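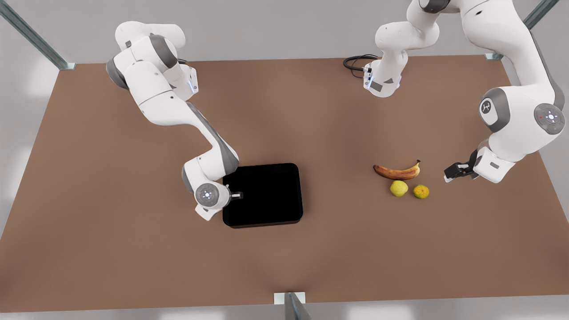
Fig. 4 — Plateau brun, vu d'en haut (rendu 3D).

4. Huiler et entretenir le plateau

Concerne les plateaux bruts ou déjà huilés de la gamme Banditz. Pas les plateaux vernis, voir section 6. En cas de doute : goutte d'eau sur un coin discret, attendre cinq minutes. Elle perle — il reste de la finition. Elle fonce le bois — à huiler.

4.1 Avant de commencer

Température de la pièce entre 15 et 25 degrés. Pas en plein soleil, pas devant un radiateur. Fenêtre entrouverte.

À prévoir :
huile Tuker incolore, bidon de 200 ml (un plateau, deux couches)
abrasif grain 80, uniquement si taches profondes ou ancienne finition qui s'écaille
abrasif grain 120 puis 180
cale à poncer liège
chiffons coton non pelucheux, quatre ou cinq
gants, masque à poussière
un seau en métal avec de l'eau (pour les chiffons, voir ATTENTION plus bas)

Ne pas utiliser de laine d'acier. Laisse des particules qui rouillent et tachent, surtout sur le chêne.

4.2 Ponçage

1. Débarrasser, dépoussiérer. Décoller les patins et butées adhésives s'il y en a dessus.
2. Taches profondes : grain 80, dans le sens du fil, toute la longueur. Jamais juste sur la tache, ça creuse et ça se voit après huilage.
3. Grain 120, toute la surface. Chants compris.
4. Grain 180. Passer léger. Ne pas monter plus fin, le bois se ferme et l'huile ne rentre plus.
5. Casser les arêtes à la main, deux passages suffisent.
6. Aspirer, puis chiffon à peine humide. Laisser sécher 40 minutes.

Note : plateaux plaqués (étiquette « So » sous le plateau, côté traverse) — pas de grain 80 du tout. Commencer au 180. Le placage est mince, une fois traversé c'est fini, pas de reprise possible.

4.3 Première couche

1. Remuer le bidon, ne pas secouer (bulles).
2. Verser un peu d'huile au centre, étaler au chiffon en cercles, finir dans le sens du fil.
3. Chants et dessous des bords : même quantité. Si on oublie le dessous, le plateau peut tuiler.
4. Laisser pénétrer 20 minutes. Zones mates = le bois a bu, en remettre un peu.
5. Essuyer TOUT l'excédent. Chiffon propre et sec. La surface ne doit plus coller ni briller par plaques.
6. Séchage 12 heures minimum. Rien dessus, même pas une nappe.

ATTENTION : les chiffons imbibés d'huile peuvent s'enflammer tout seuls. Ne pas les mettre en boule, ne pas les jeter à la poubelle tels quels. Les plonger dans le seau d'eau ou les étendre à plat dehors jusqu'à séchage complet.

4.4 Deuxième couche

1. Égrener très léger au 180 usagé. Dépoussiérer.
2. Même méthode, moitié moins d'huile.
3. Temps de pénétration : 15 minutes. Essuyer.
4. Séchage 24 heures avant usage léger. Durcissement complet 7 jours, pas d'eau ni de plat chaud pendant ce temps là.

Plateaux teintés brun-rouge, finition Briltthorpe : une seule couche, pas de ponçage sous 180. La teinte est en surface. Retouche de teinte possible sur les arêtes, kit vendu à part.

4.5 Entretien courant

Chiffon humide, savon doux, essuyer tout de suite. Pas de vinaigre, pas d'éponge grattoir, pas de spray « brillant meuble ».
Dessous de plat obligatoire au dessus de 70 degrés.
Ré-huiler une fois par an. Septembre convient bien, avant de rallumer le chauffage.
Auréole blanche : souvent de l'humidité, attendre deux jours avant de poncer quoi que ce soit.

4.6 Problèmes fréquents

Ça colle encore le lendemain. Excédent mal essuyé. Remettre un filet d'huile, frotter, essuyer à fond dans les dix minutes. Relaisser sécher.

Traces de ponçage visibles en lumière rasante. Reprendre au 120 puis 180, refaire les deux couches.

Plateau plus foncé au bord qu'au milieu. Ponçage inégal ou huile restée trop longtemps sur les bords. S'attenue un peu avec le temps. Sinon reprise complète.

Grain rugueux après la première couche. Normal, fibres relevées. L'égrenage du 4.4 règle ça.

Section revue par Kyung-tae Cho. Suite : 5. Fixation du plateau sur le piètement (vis fournies, sachet B).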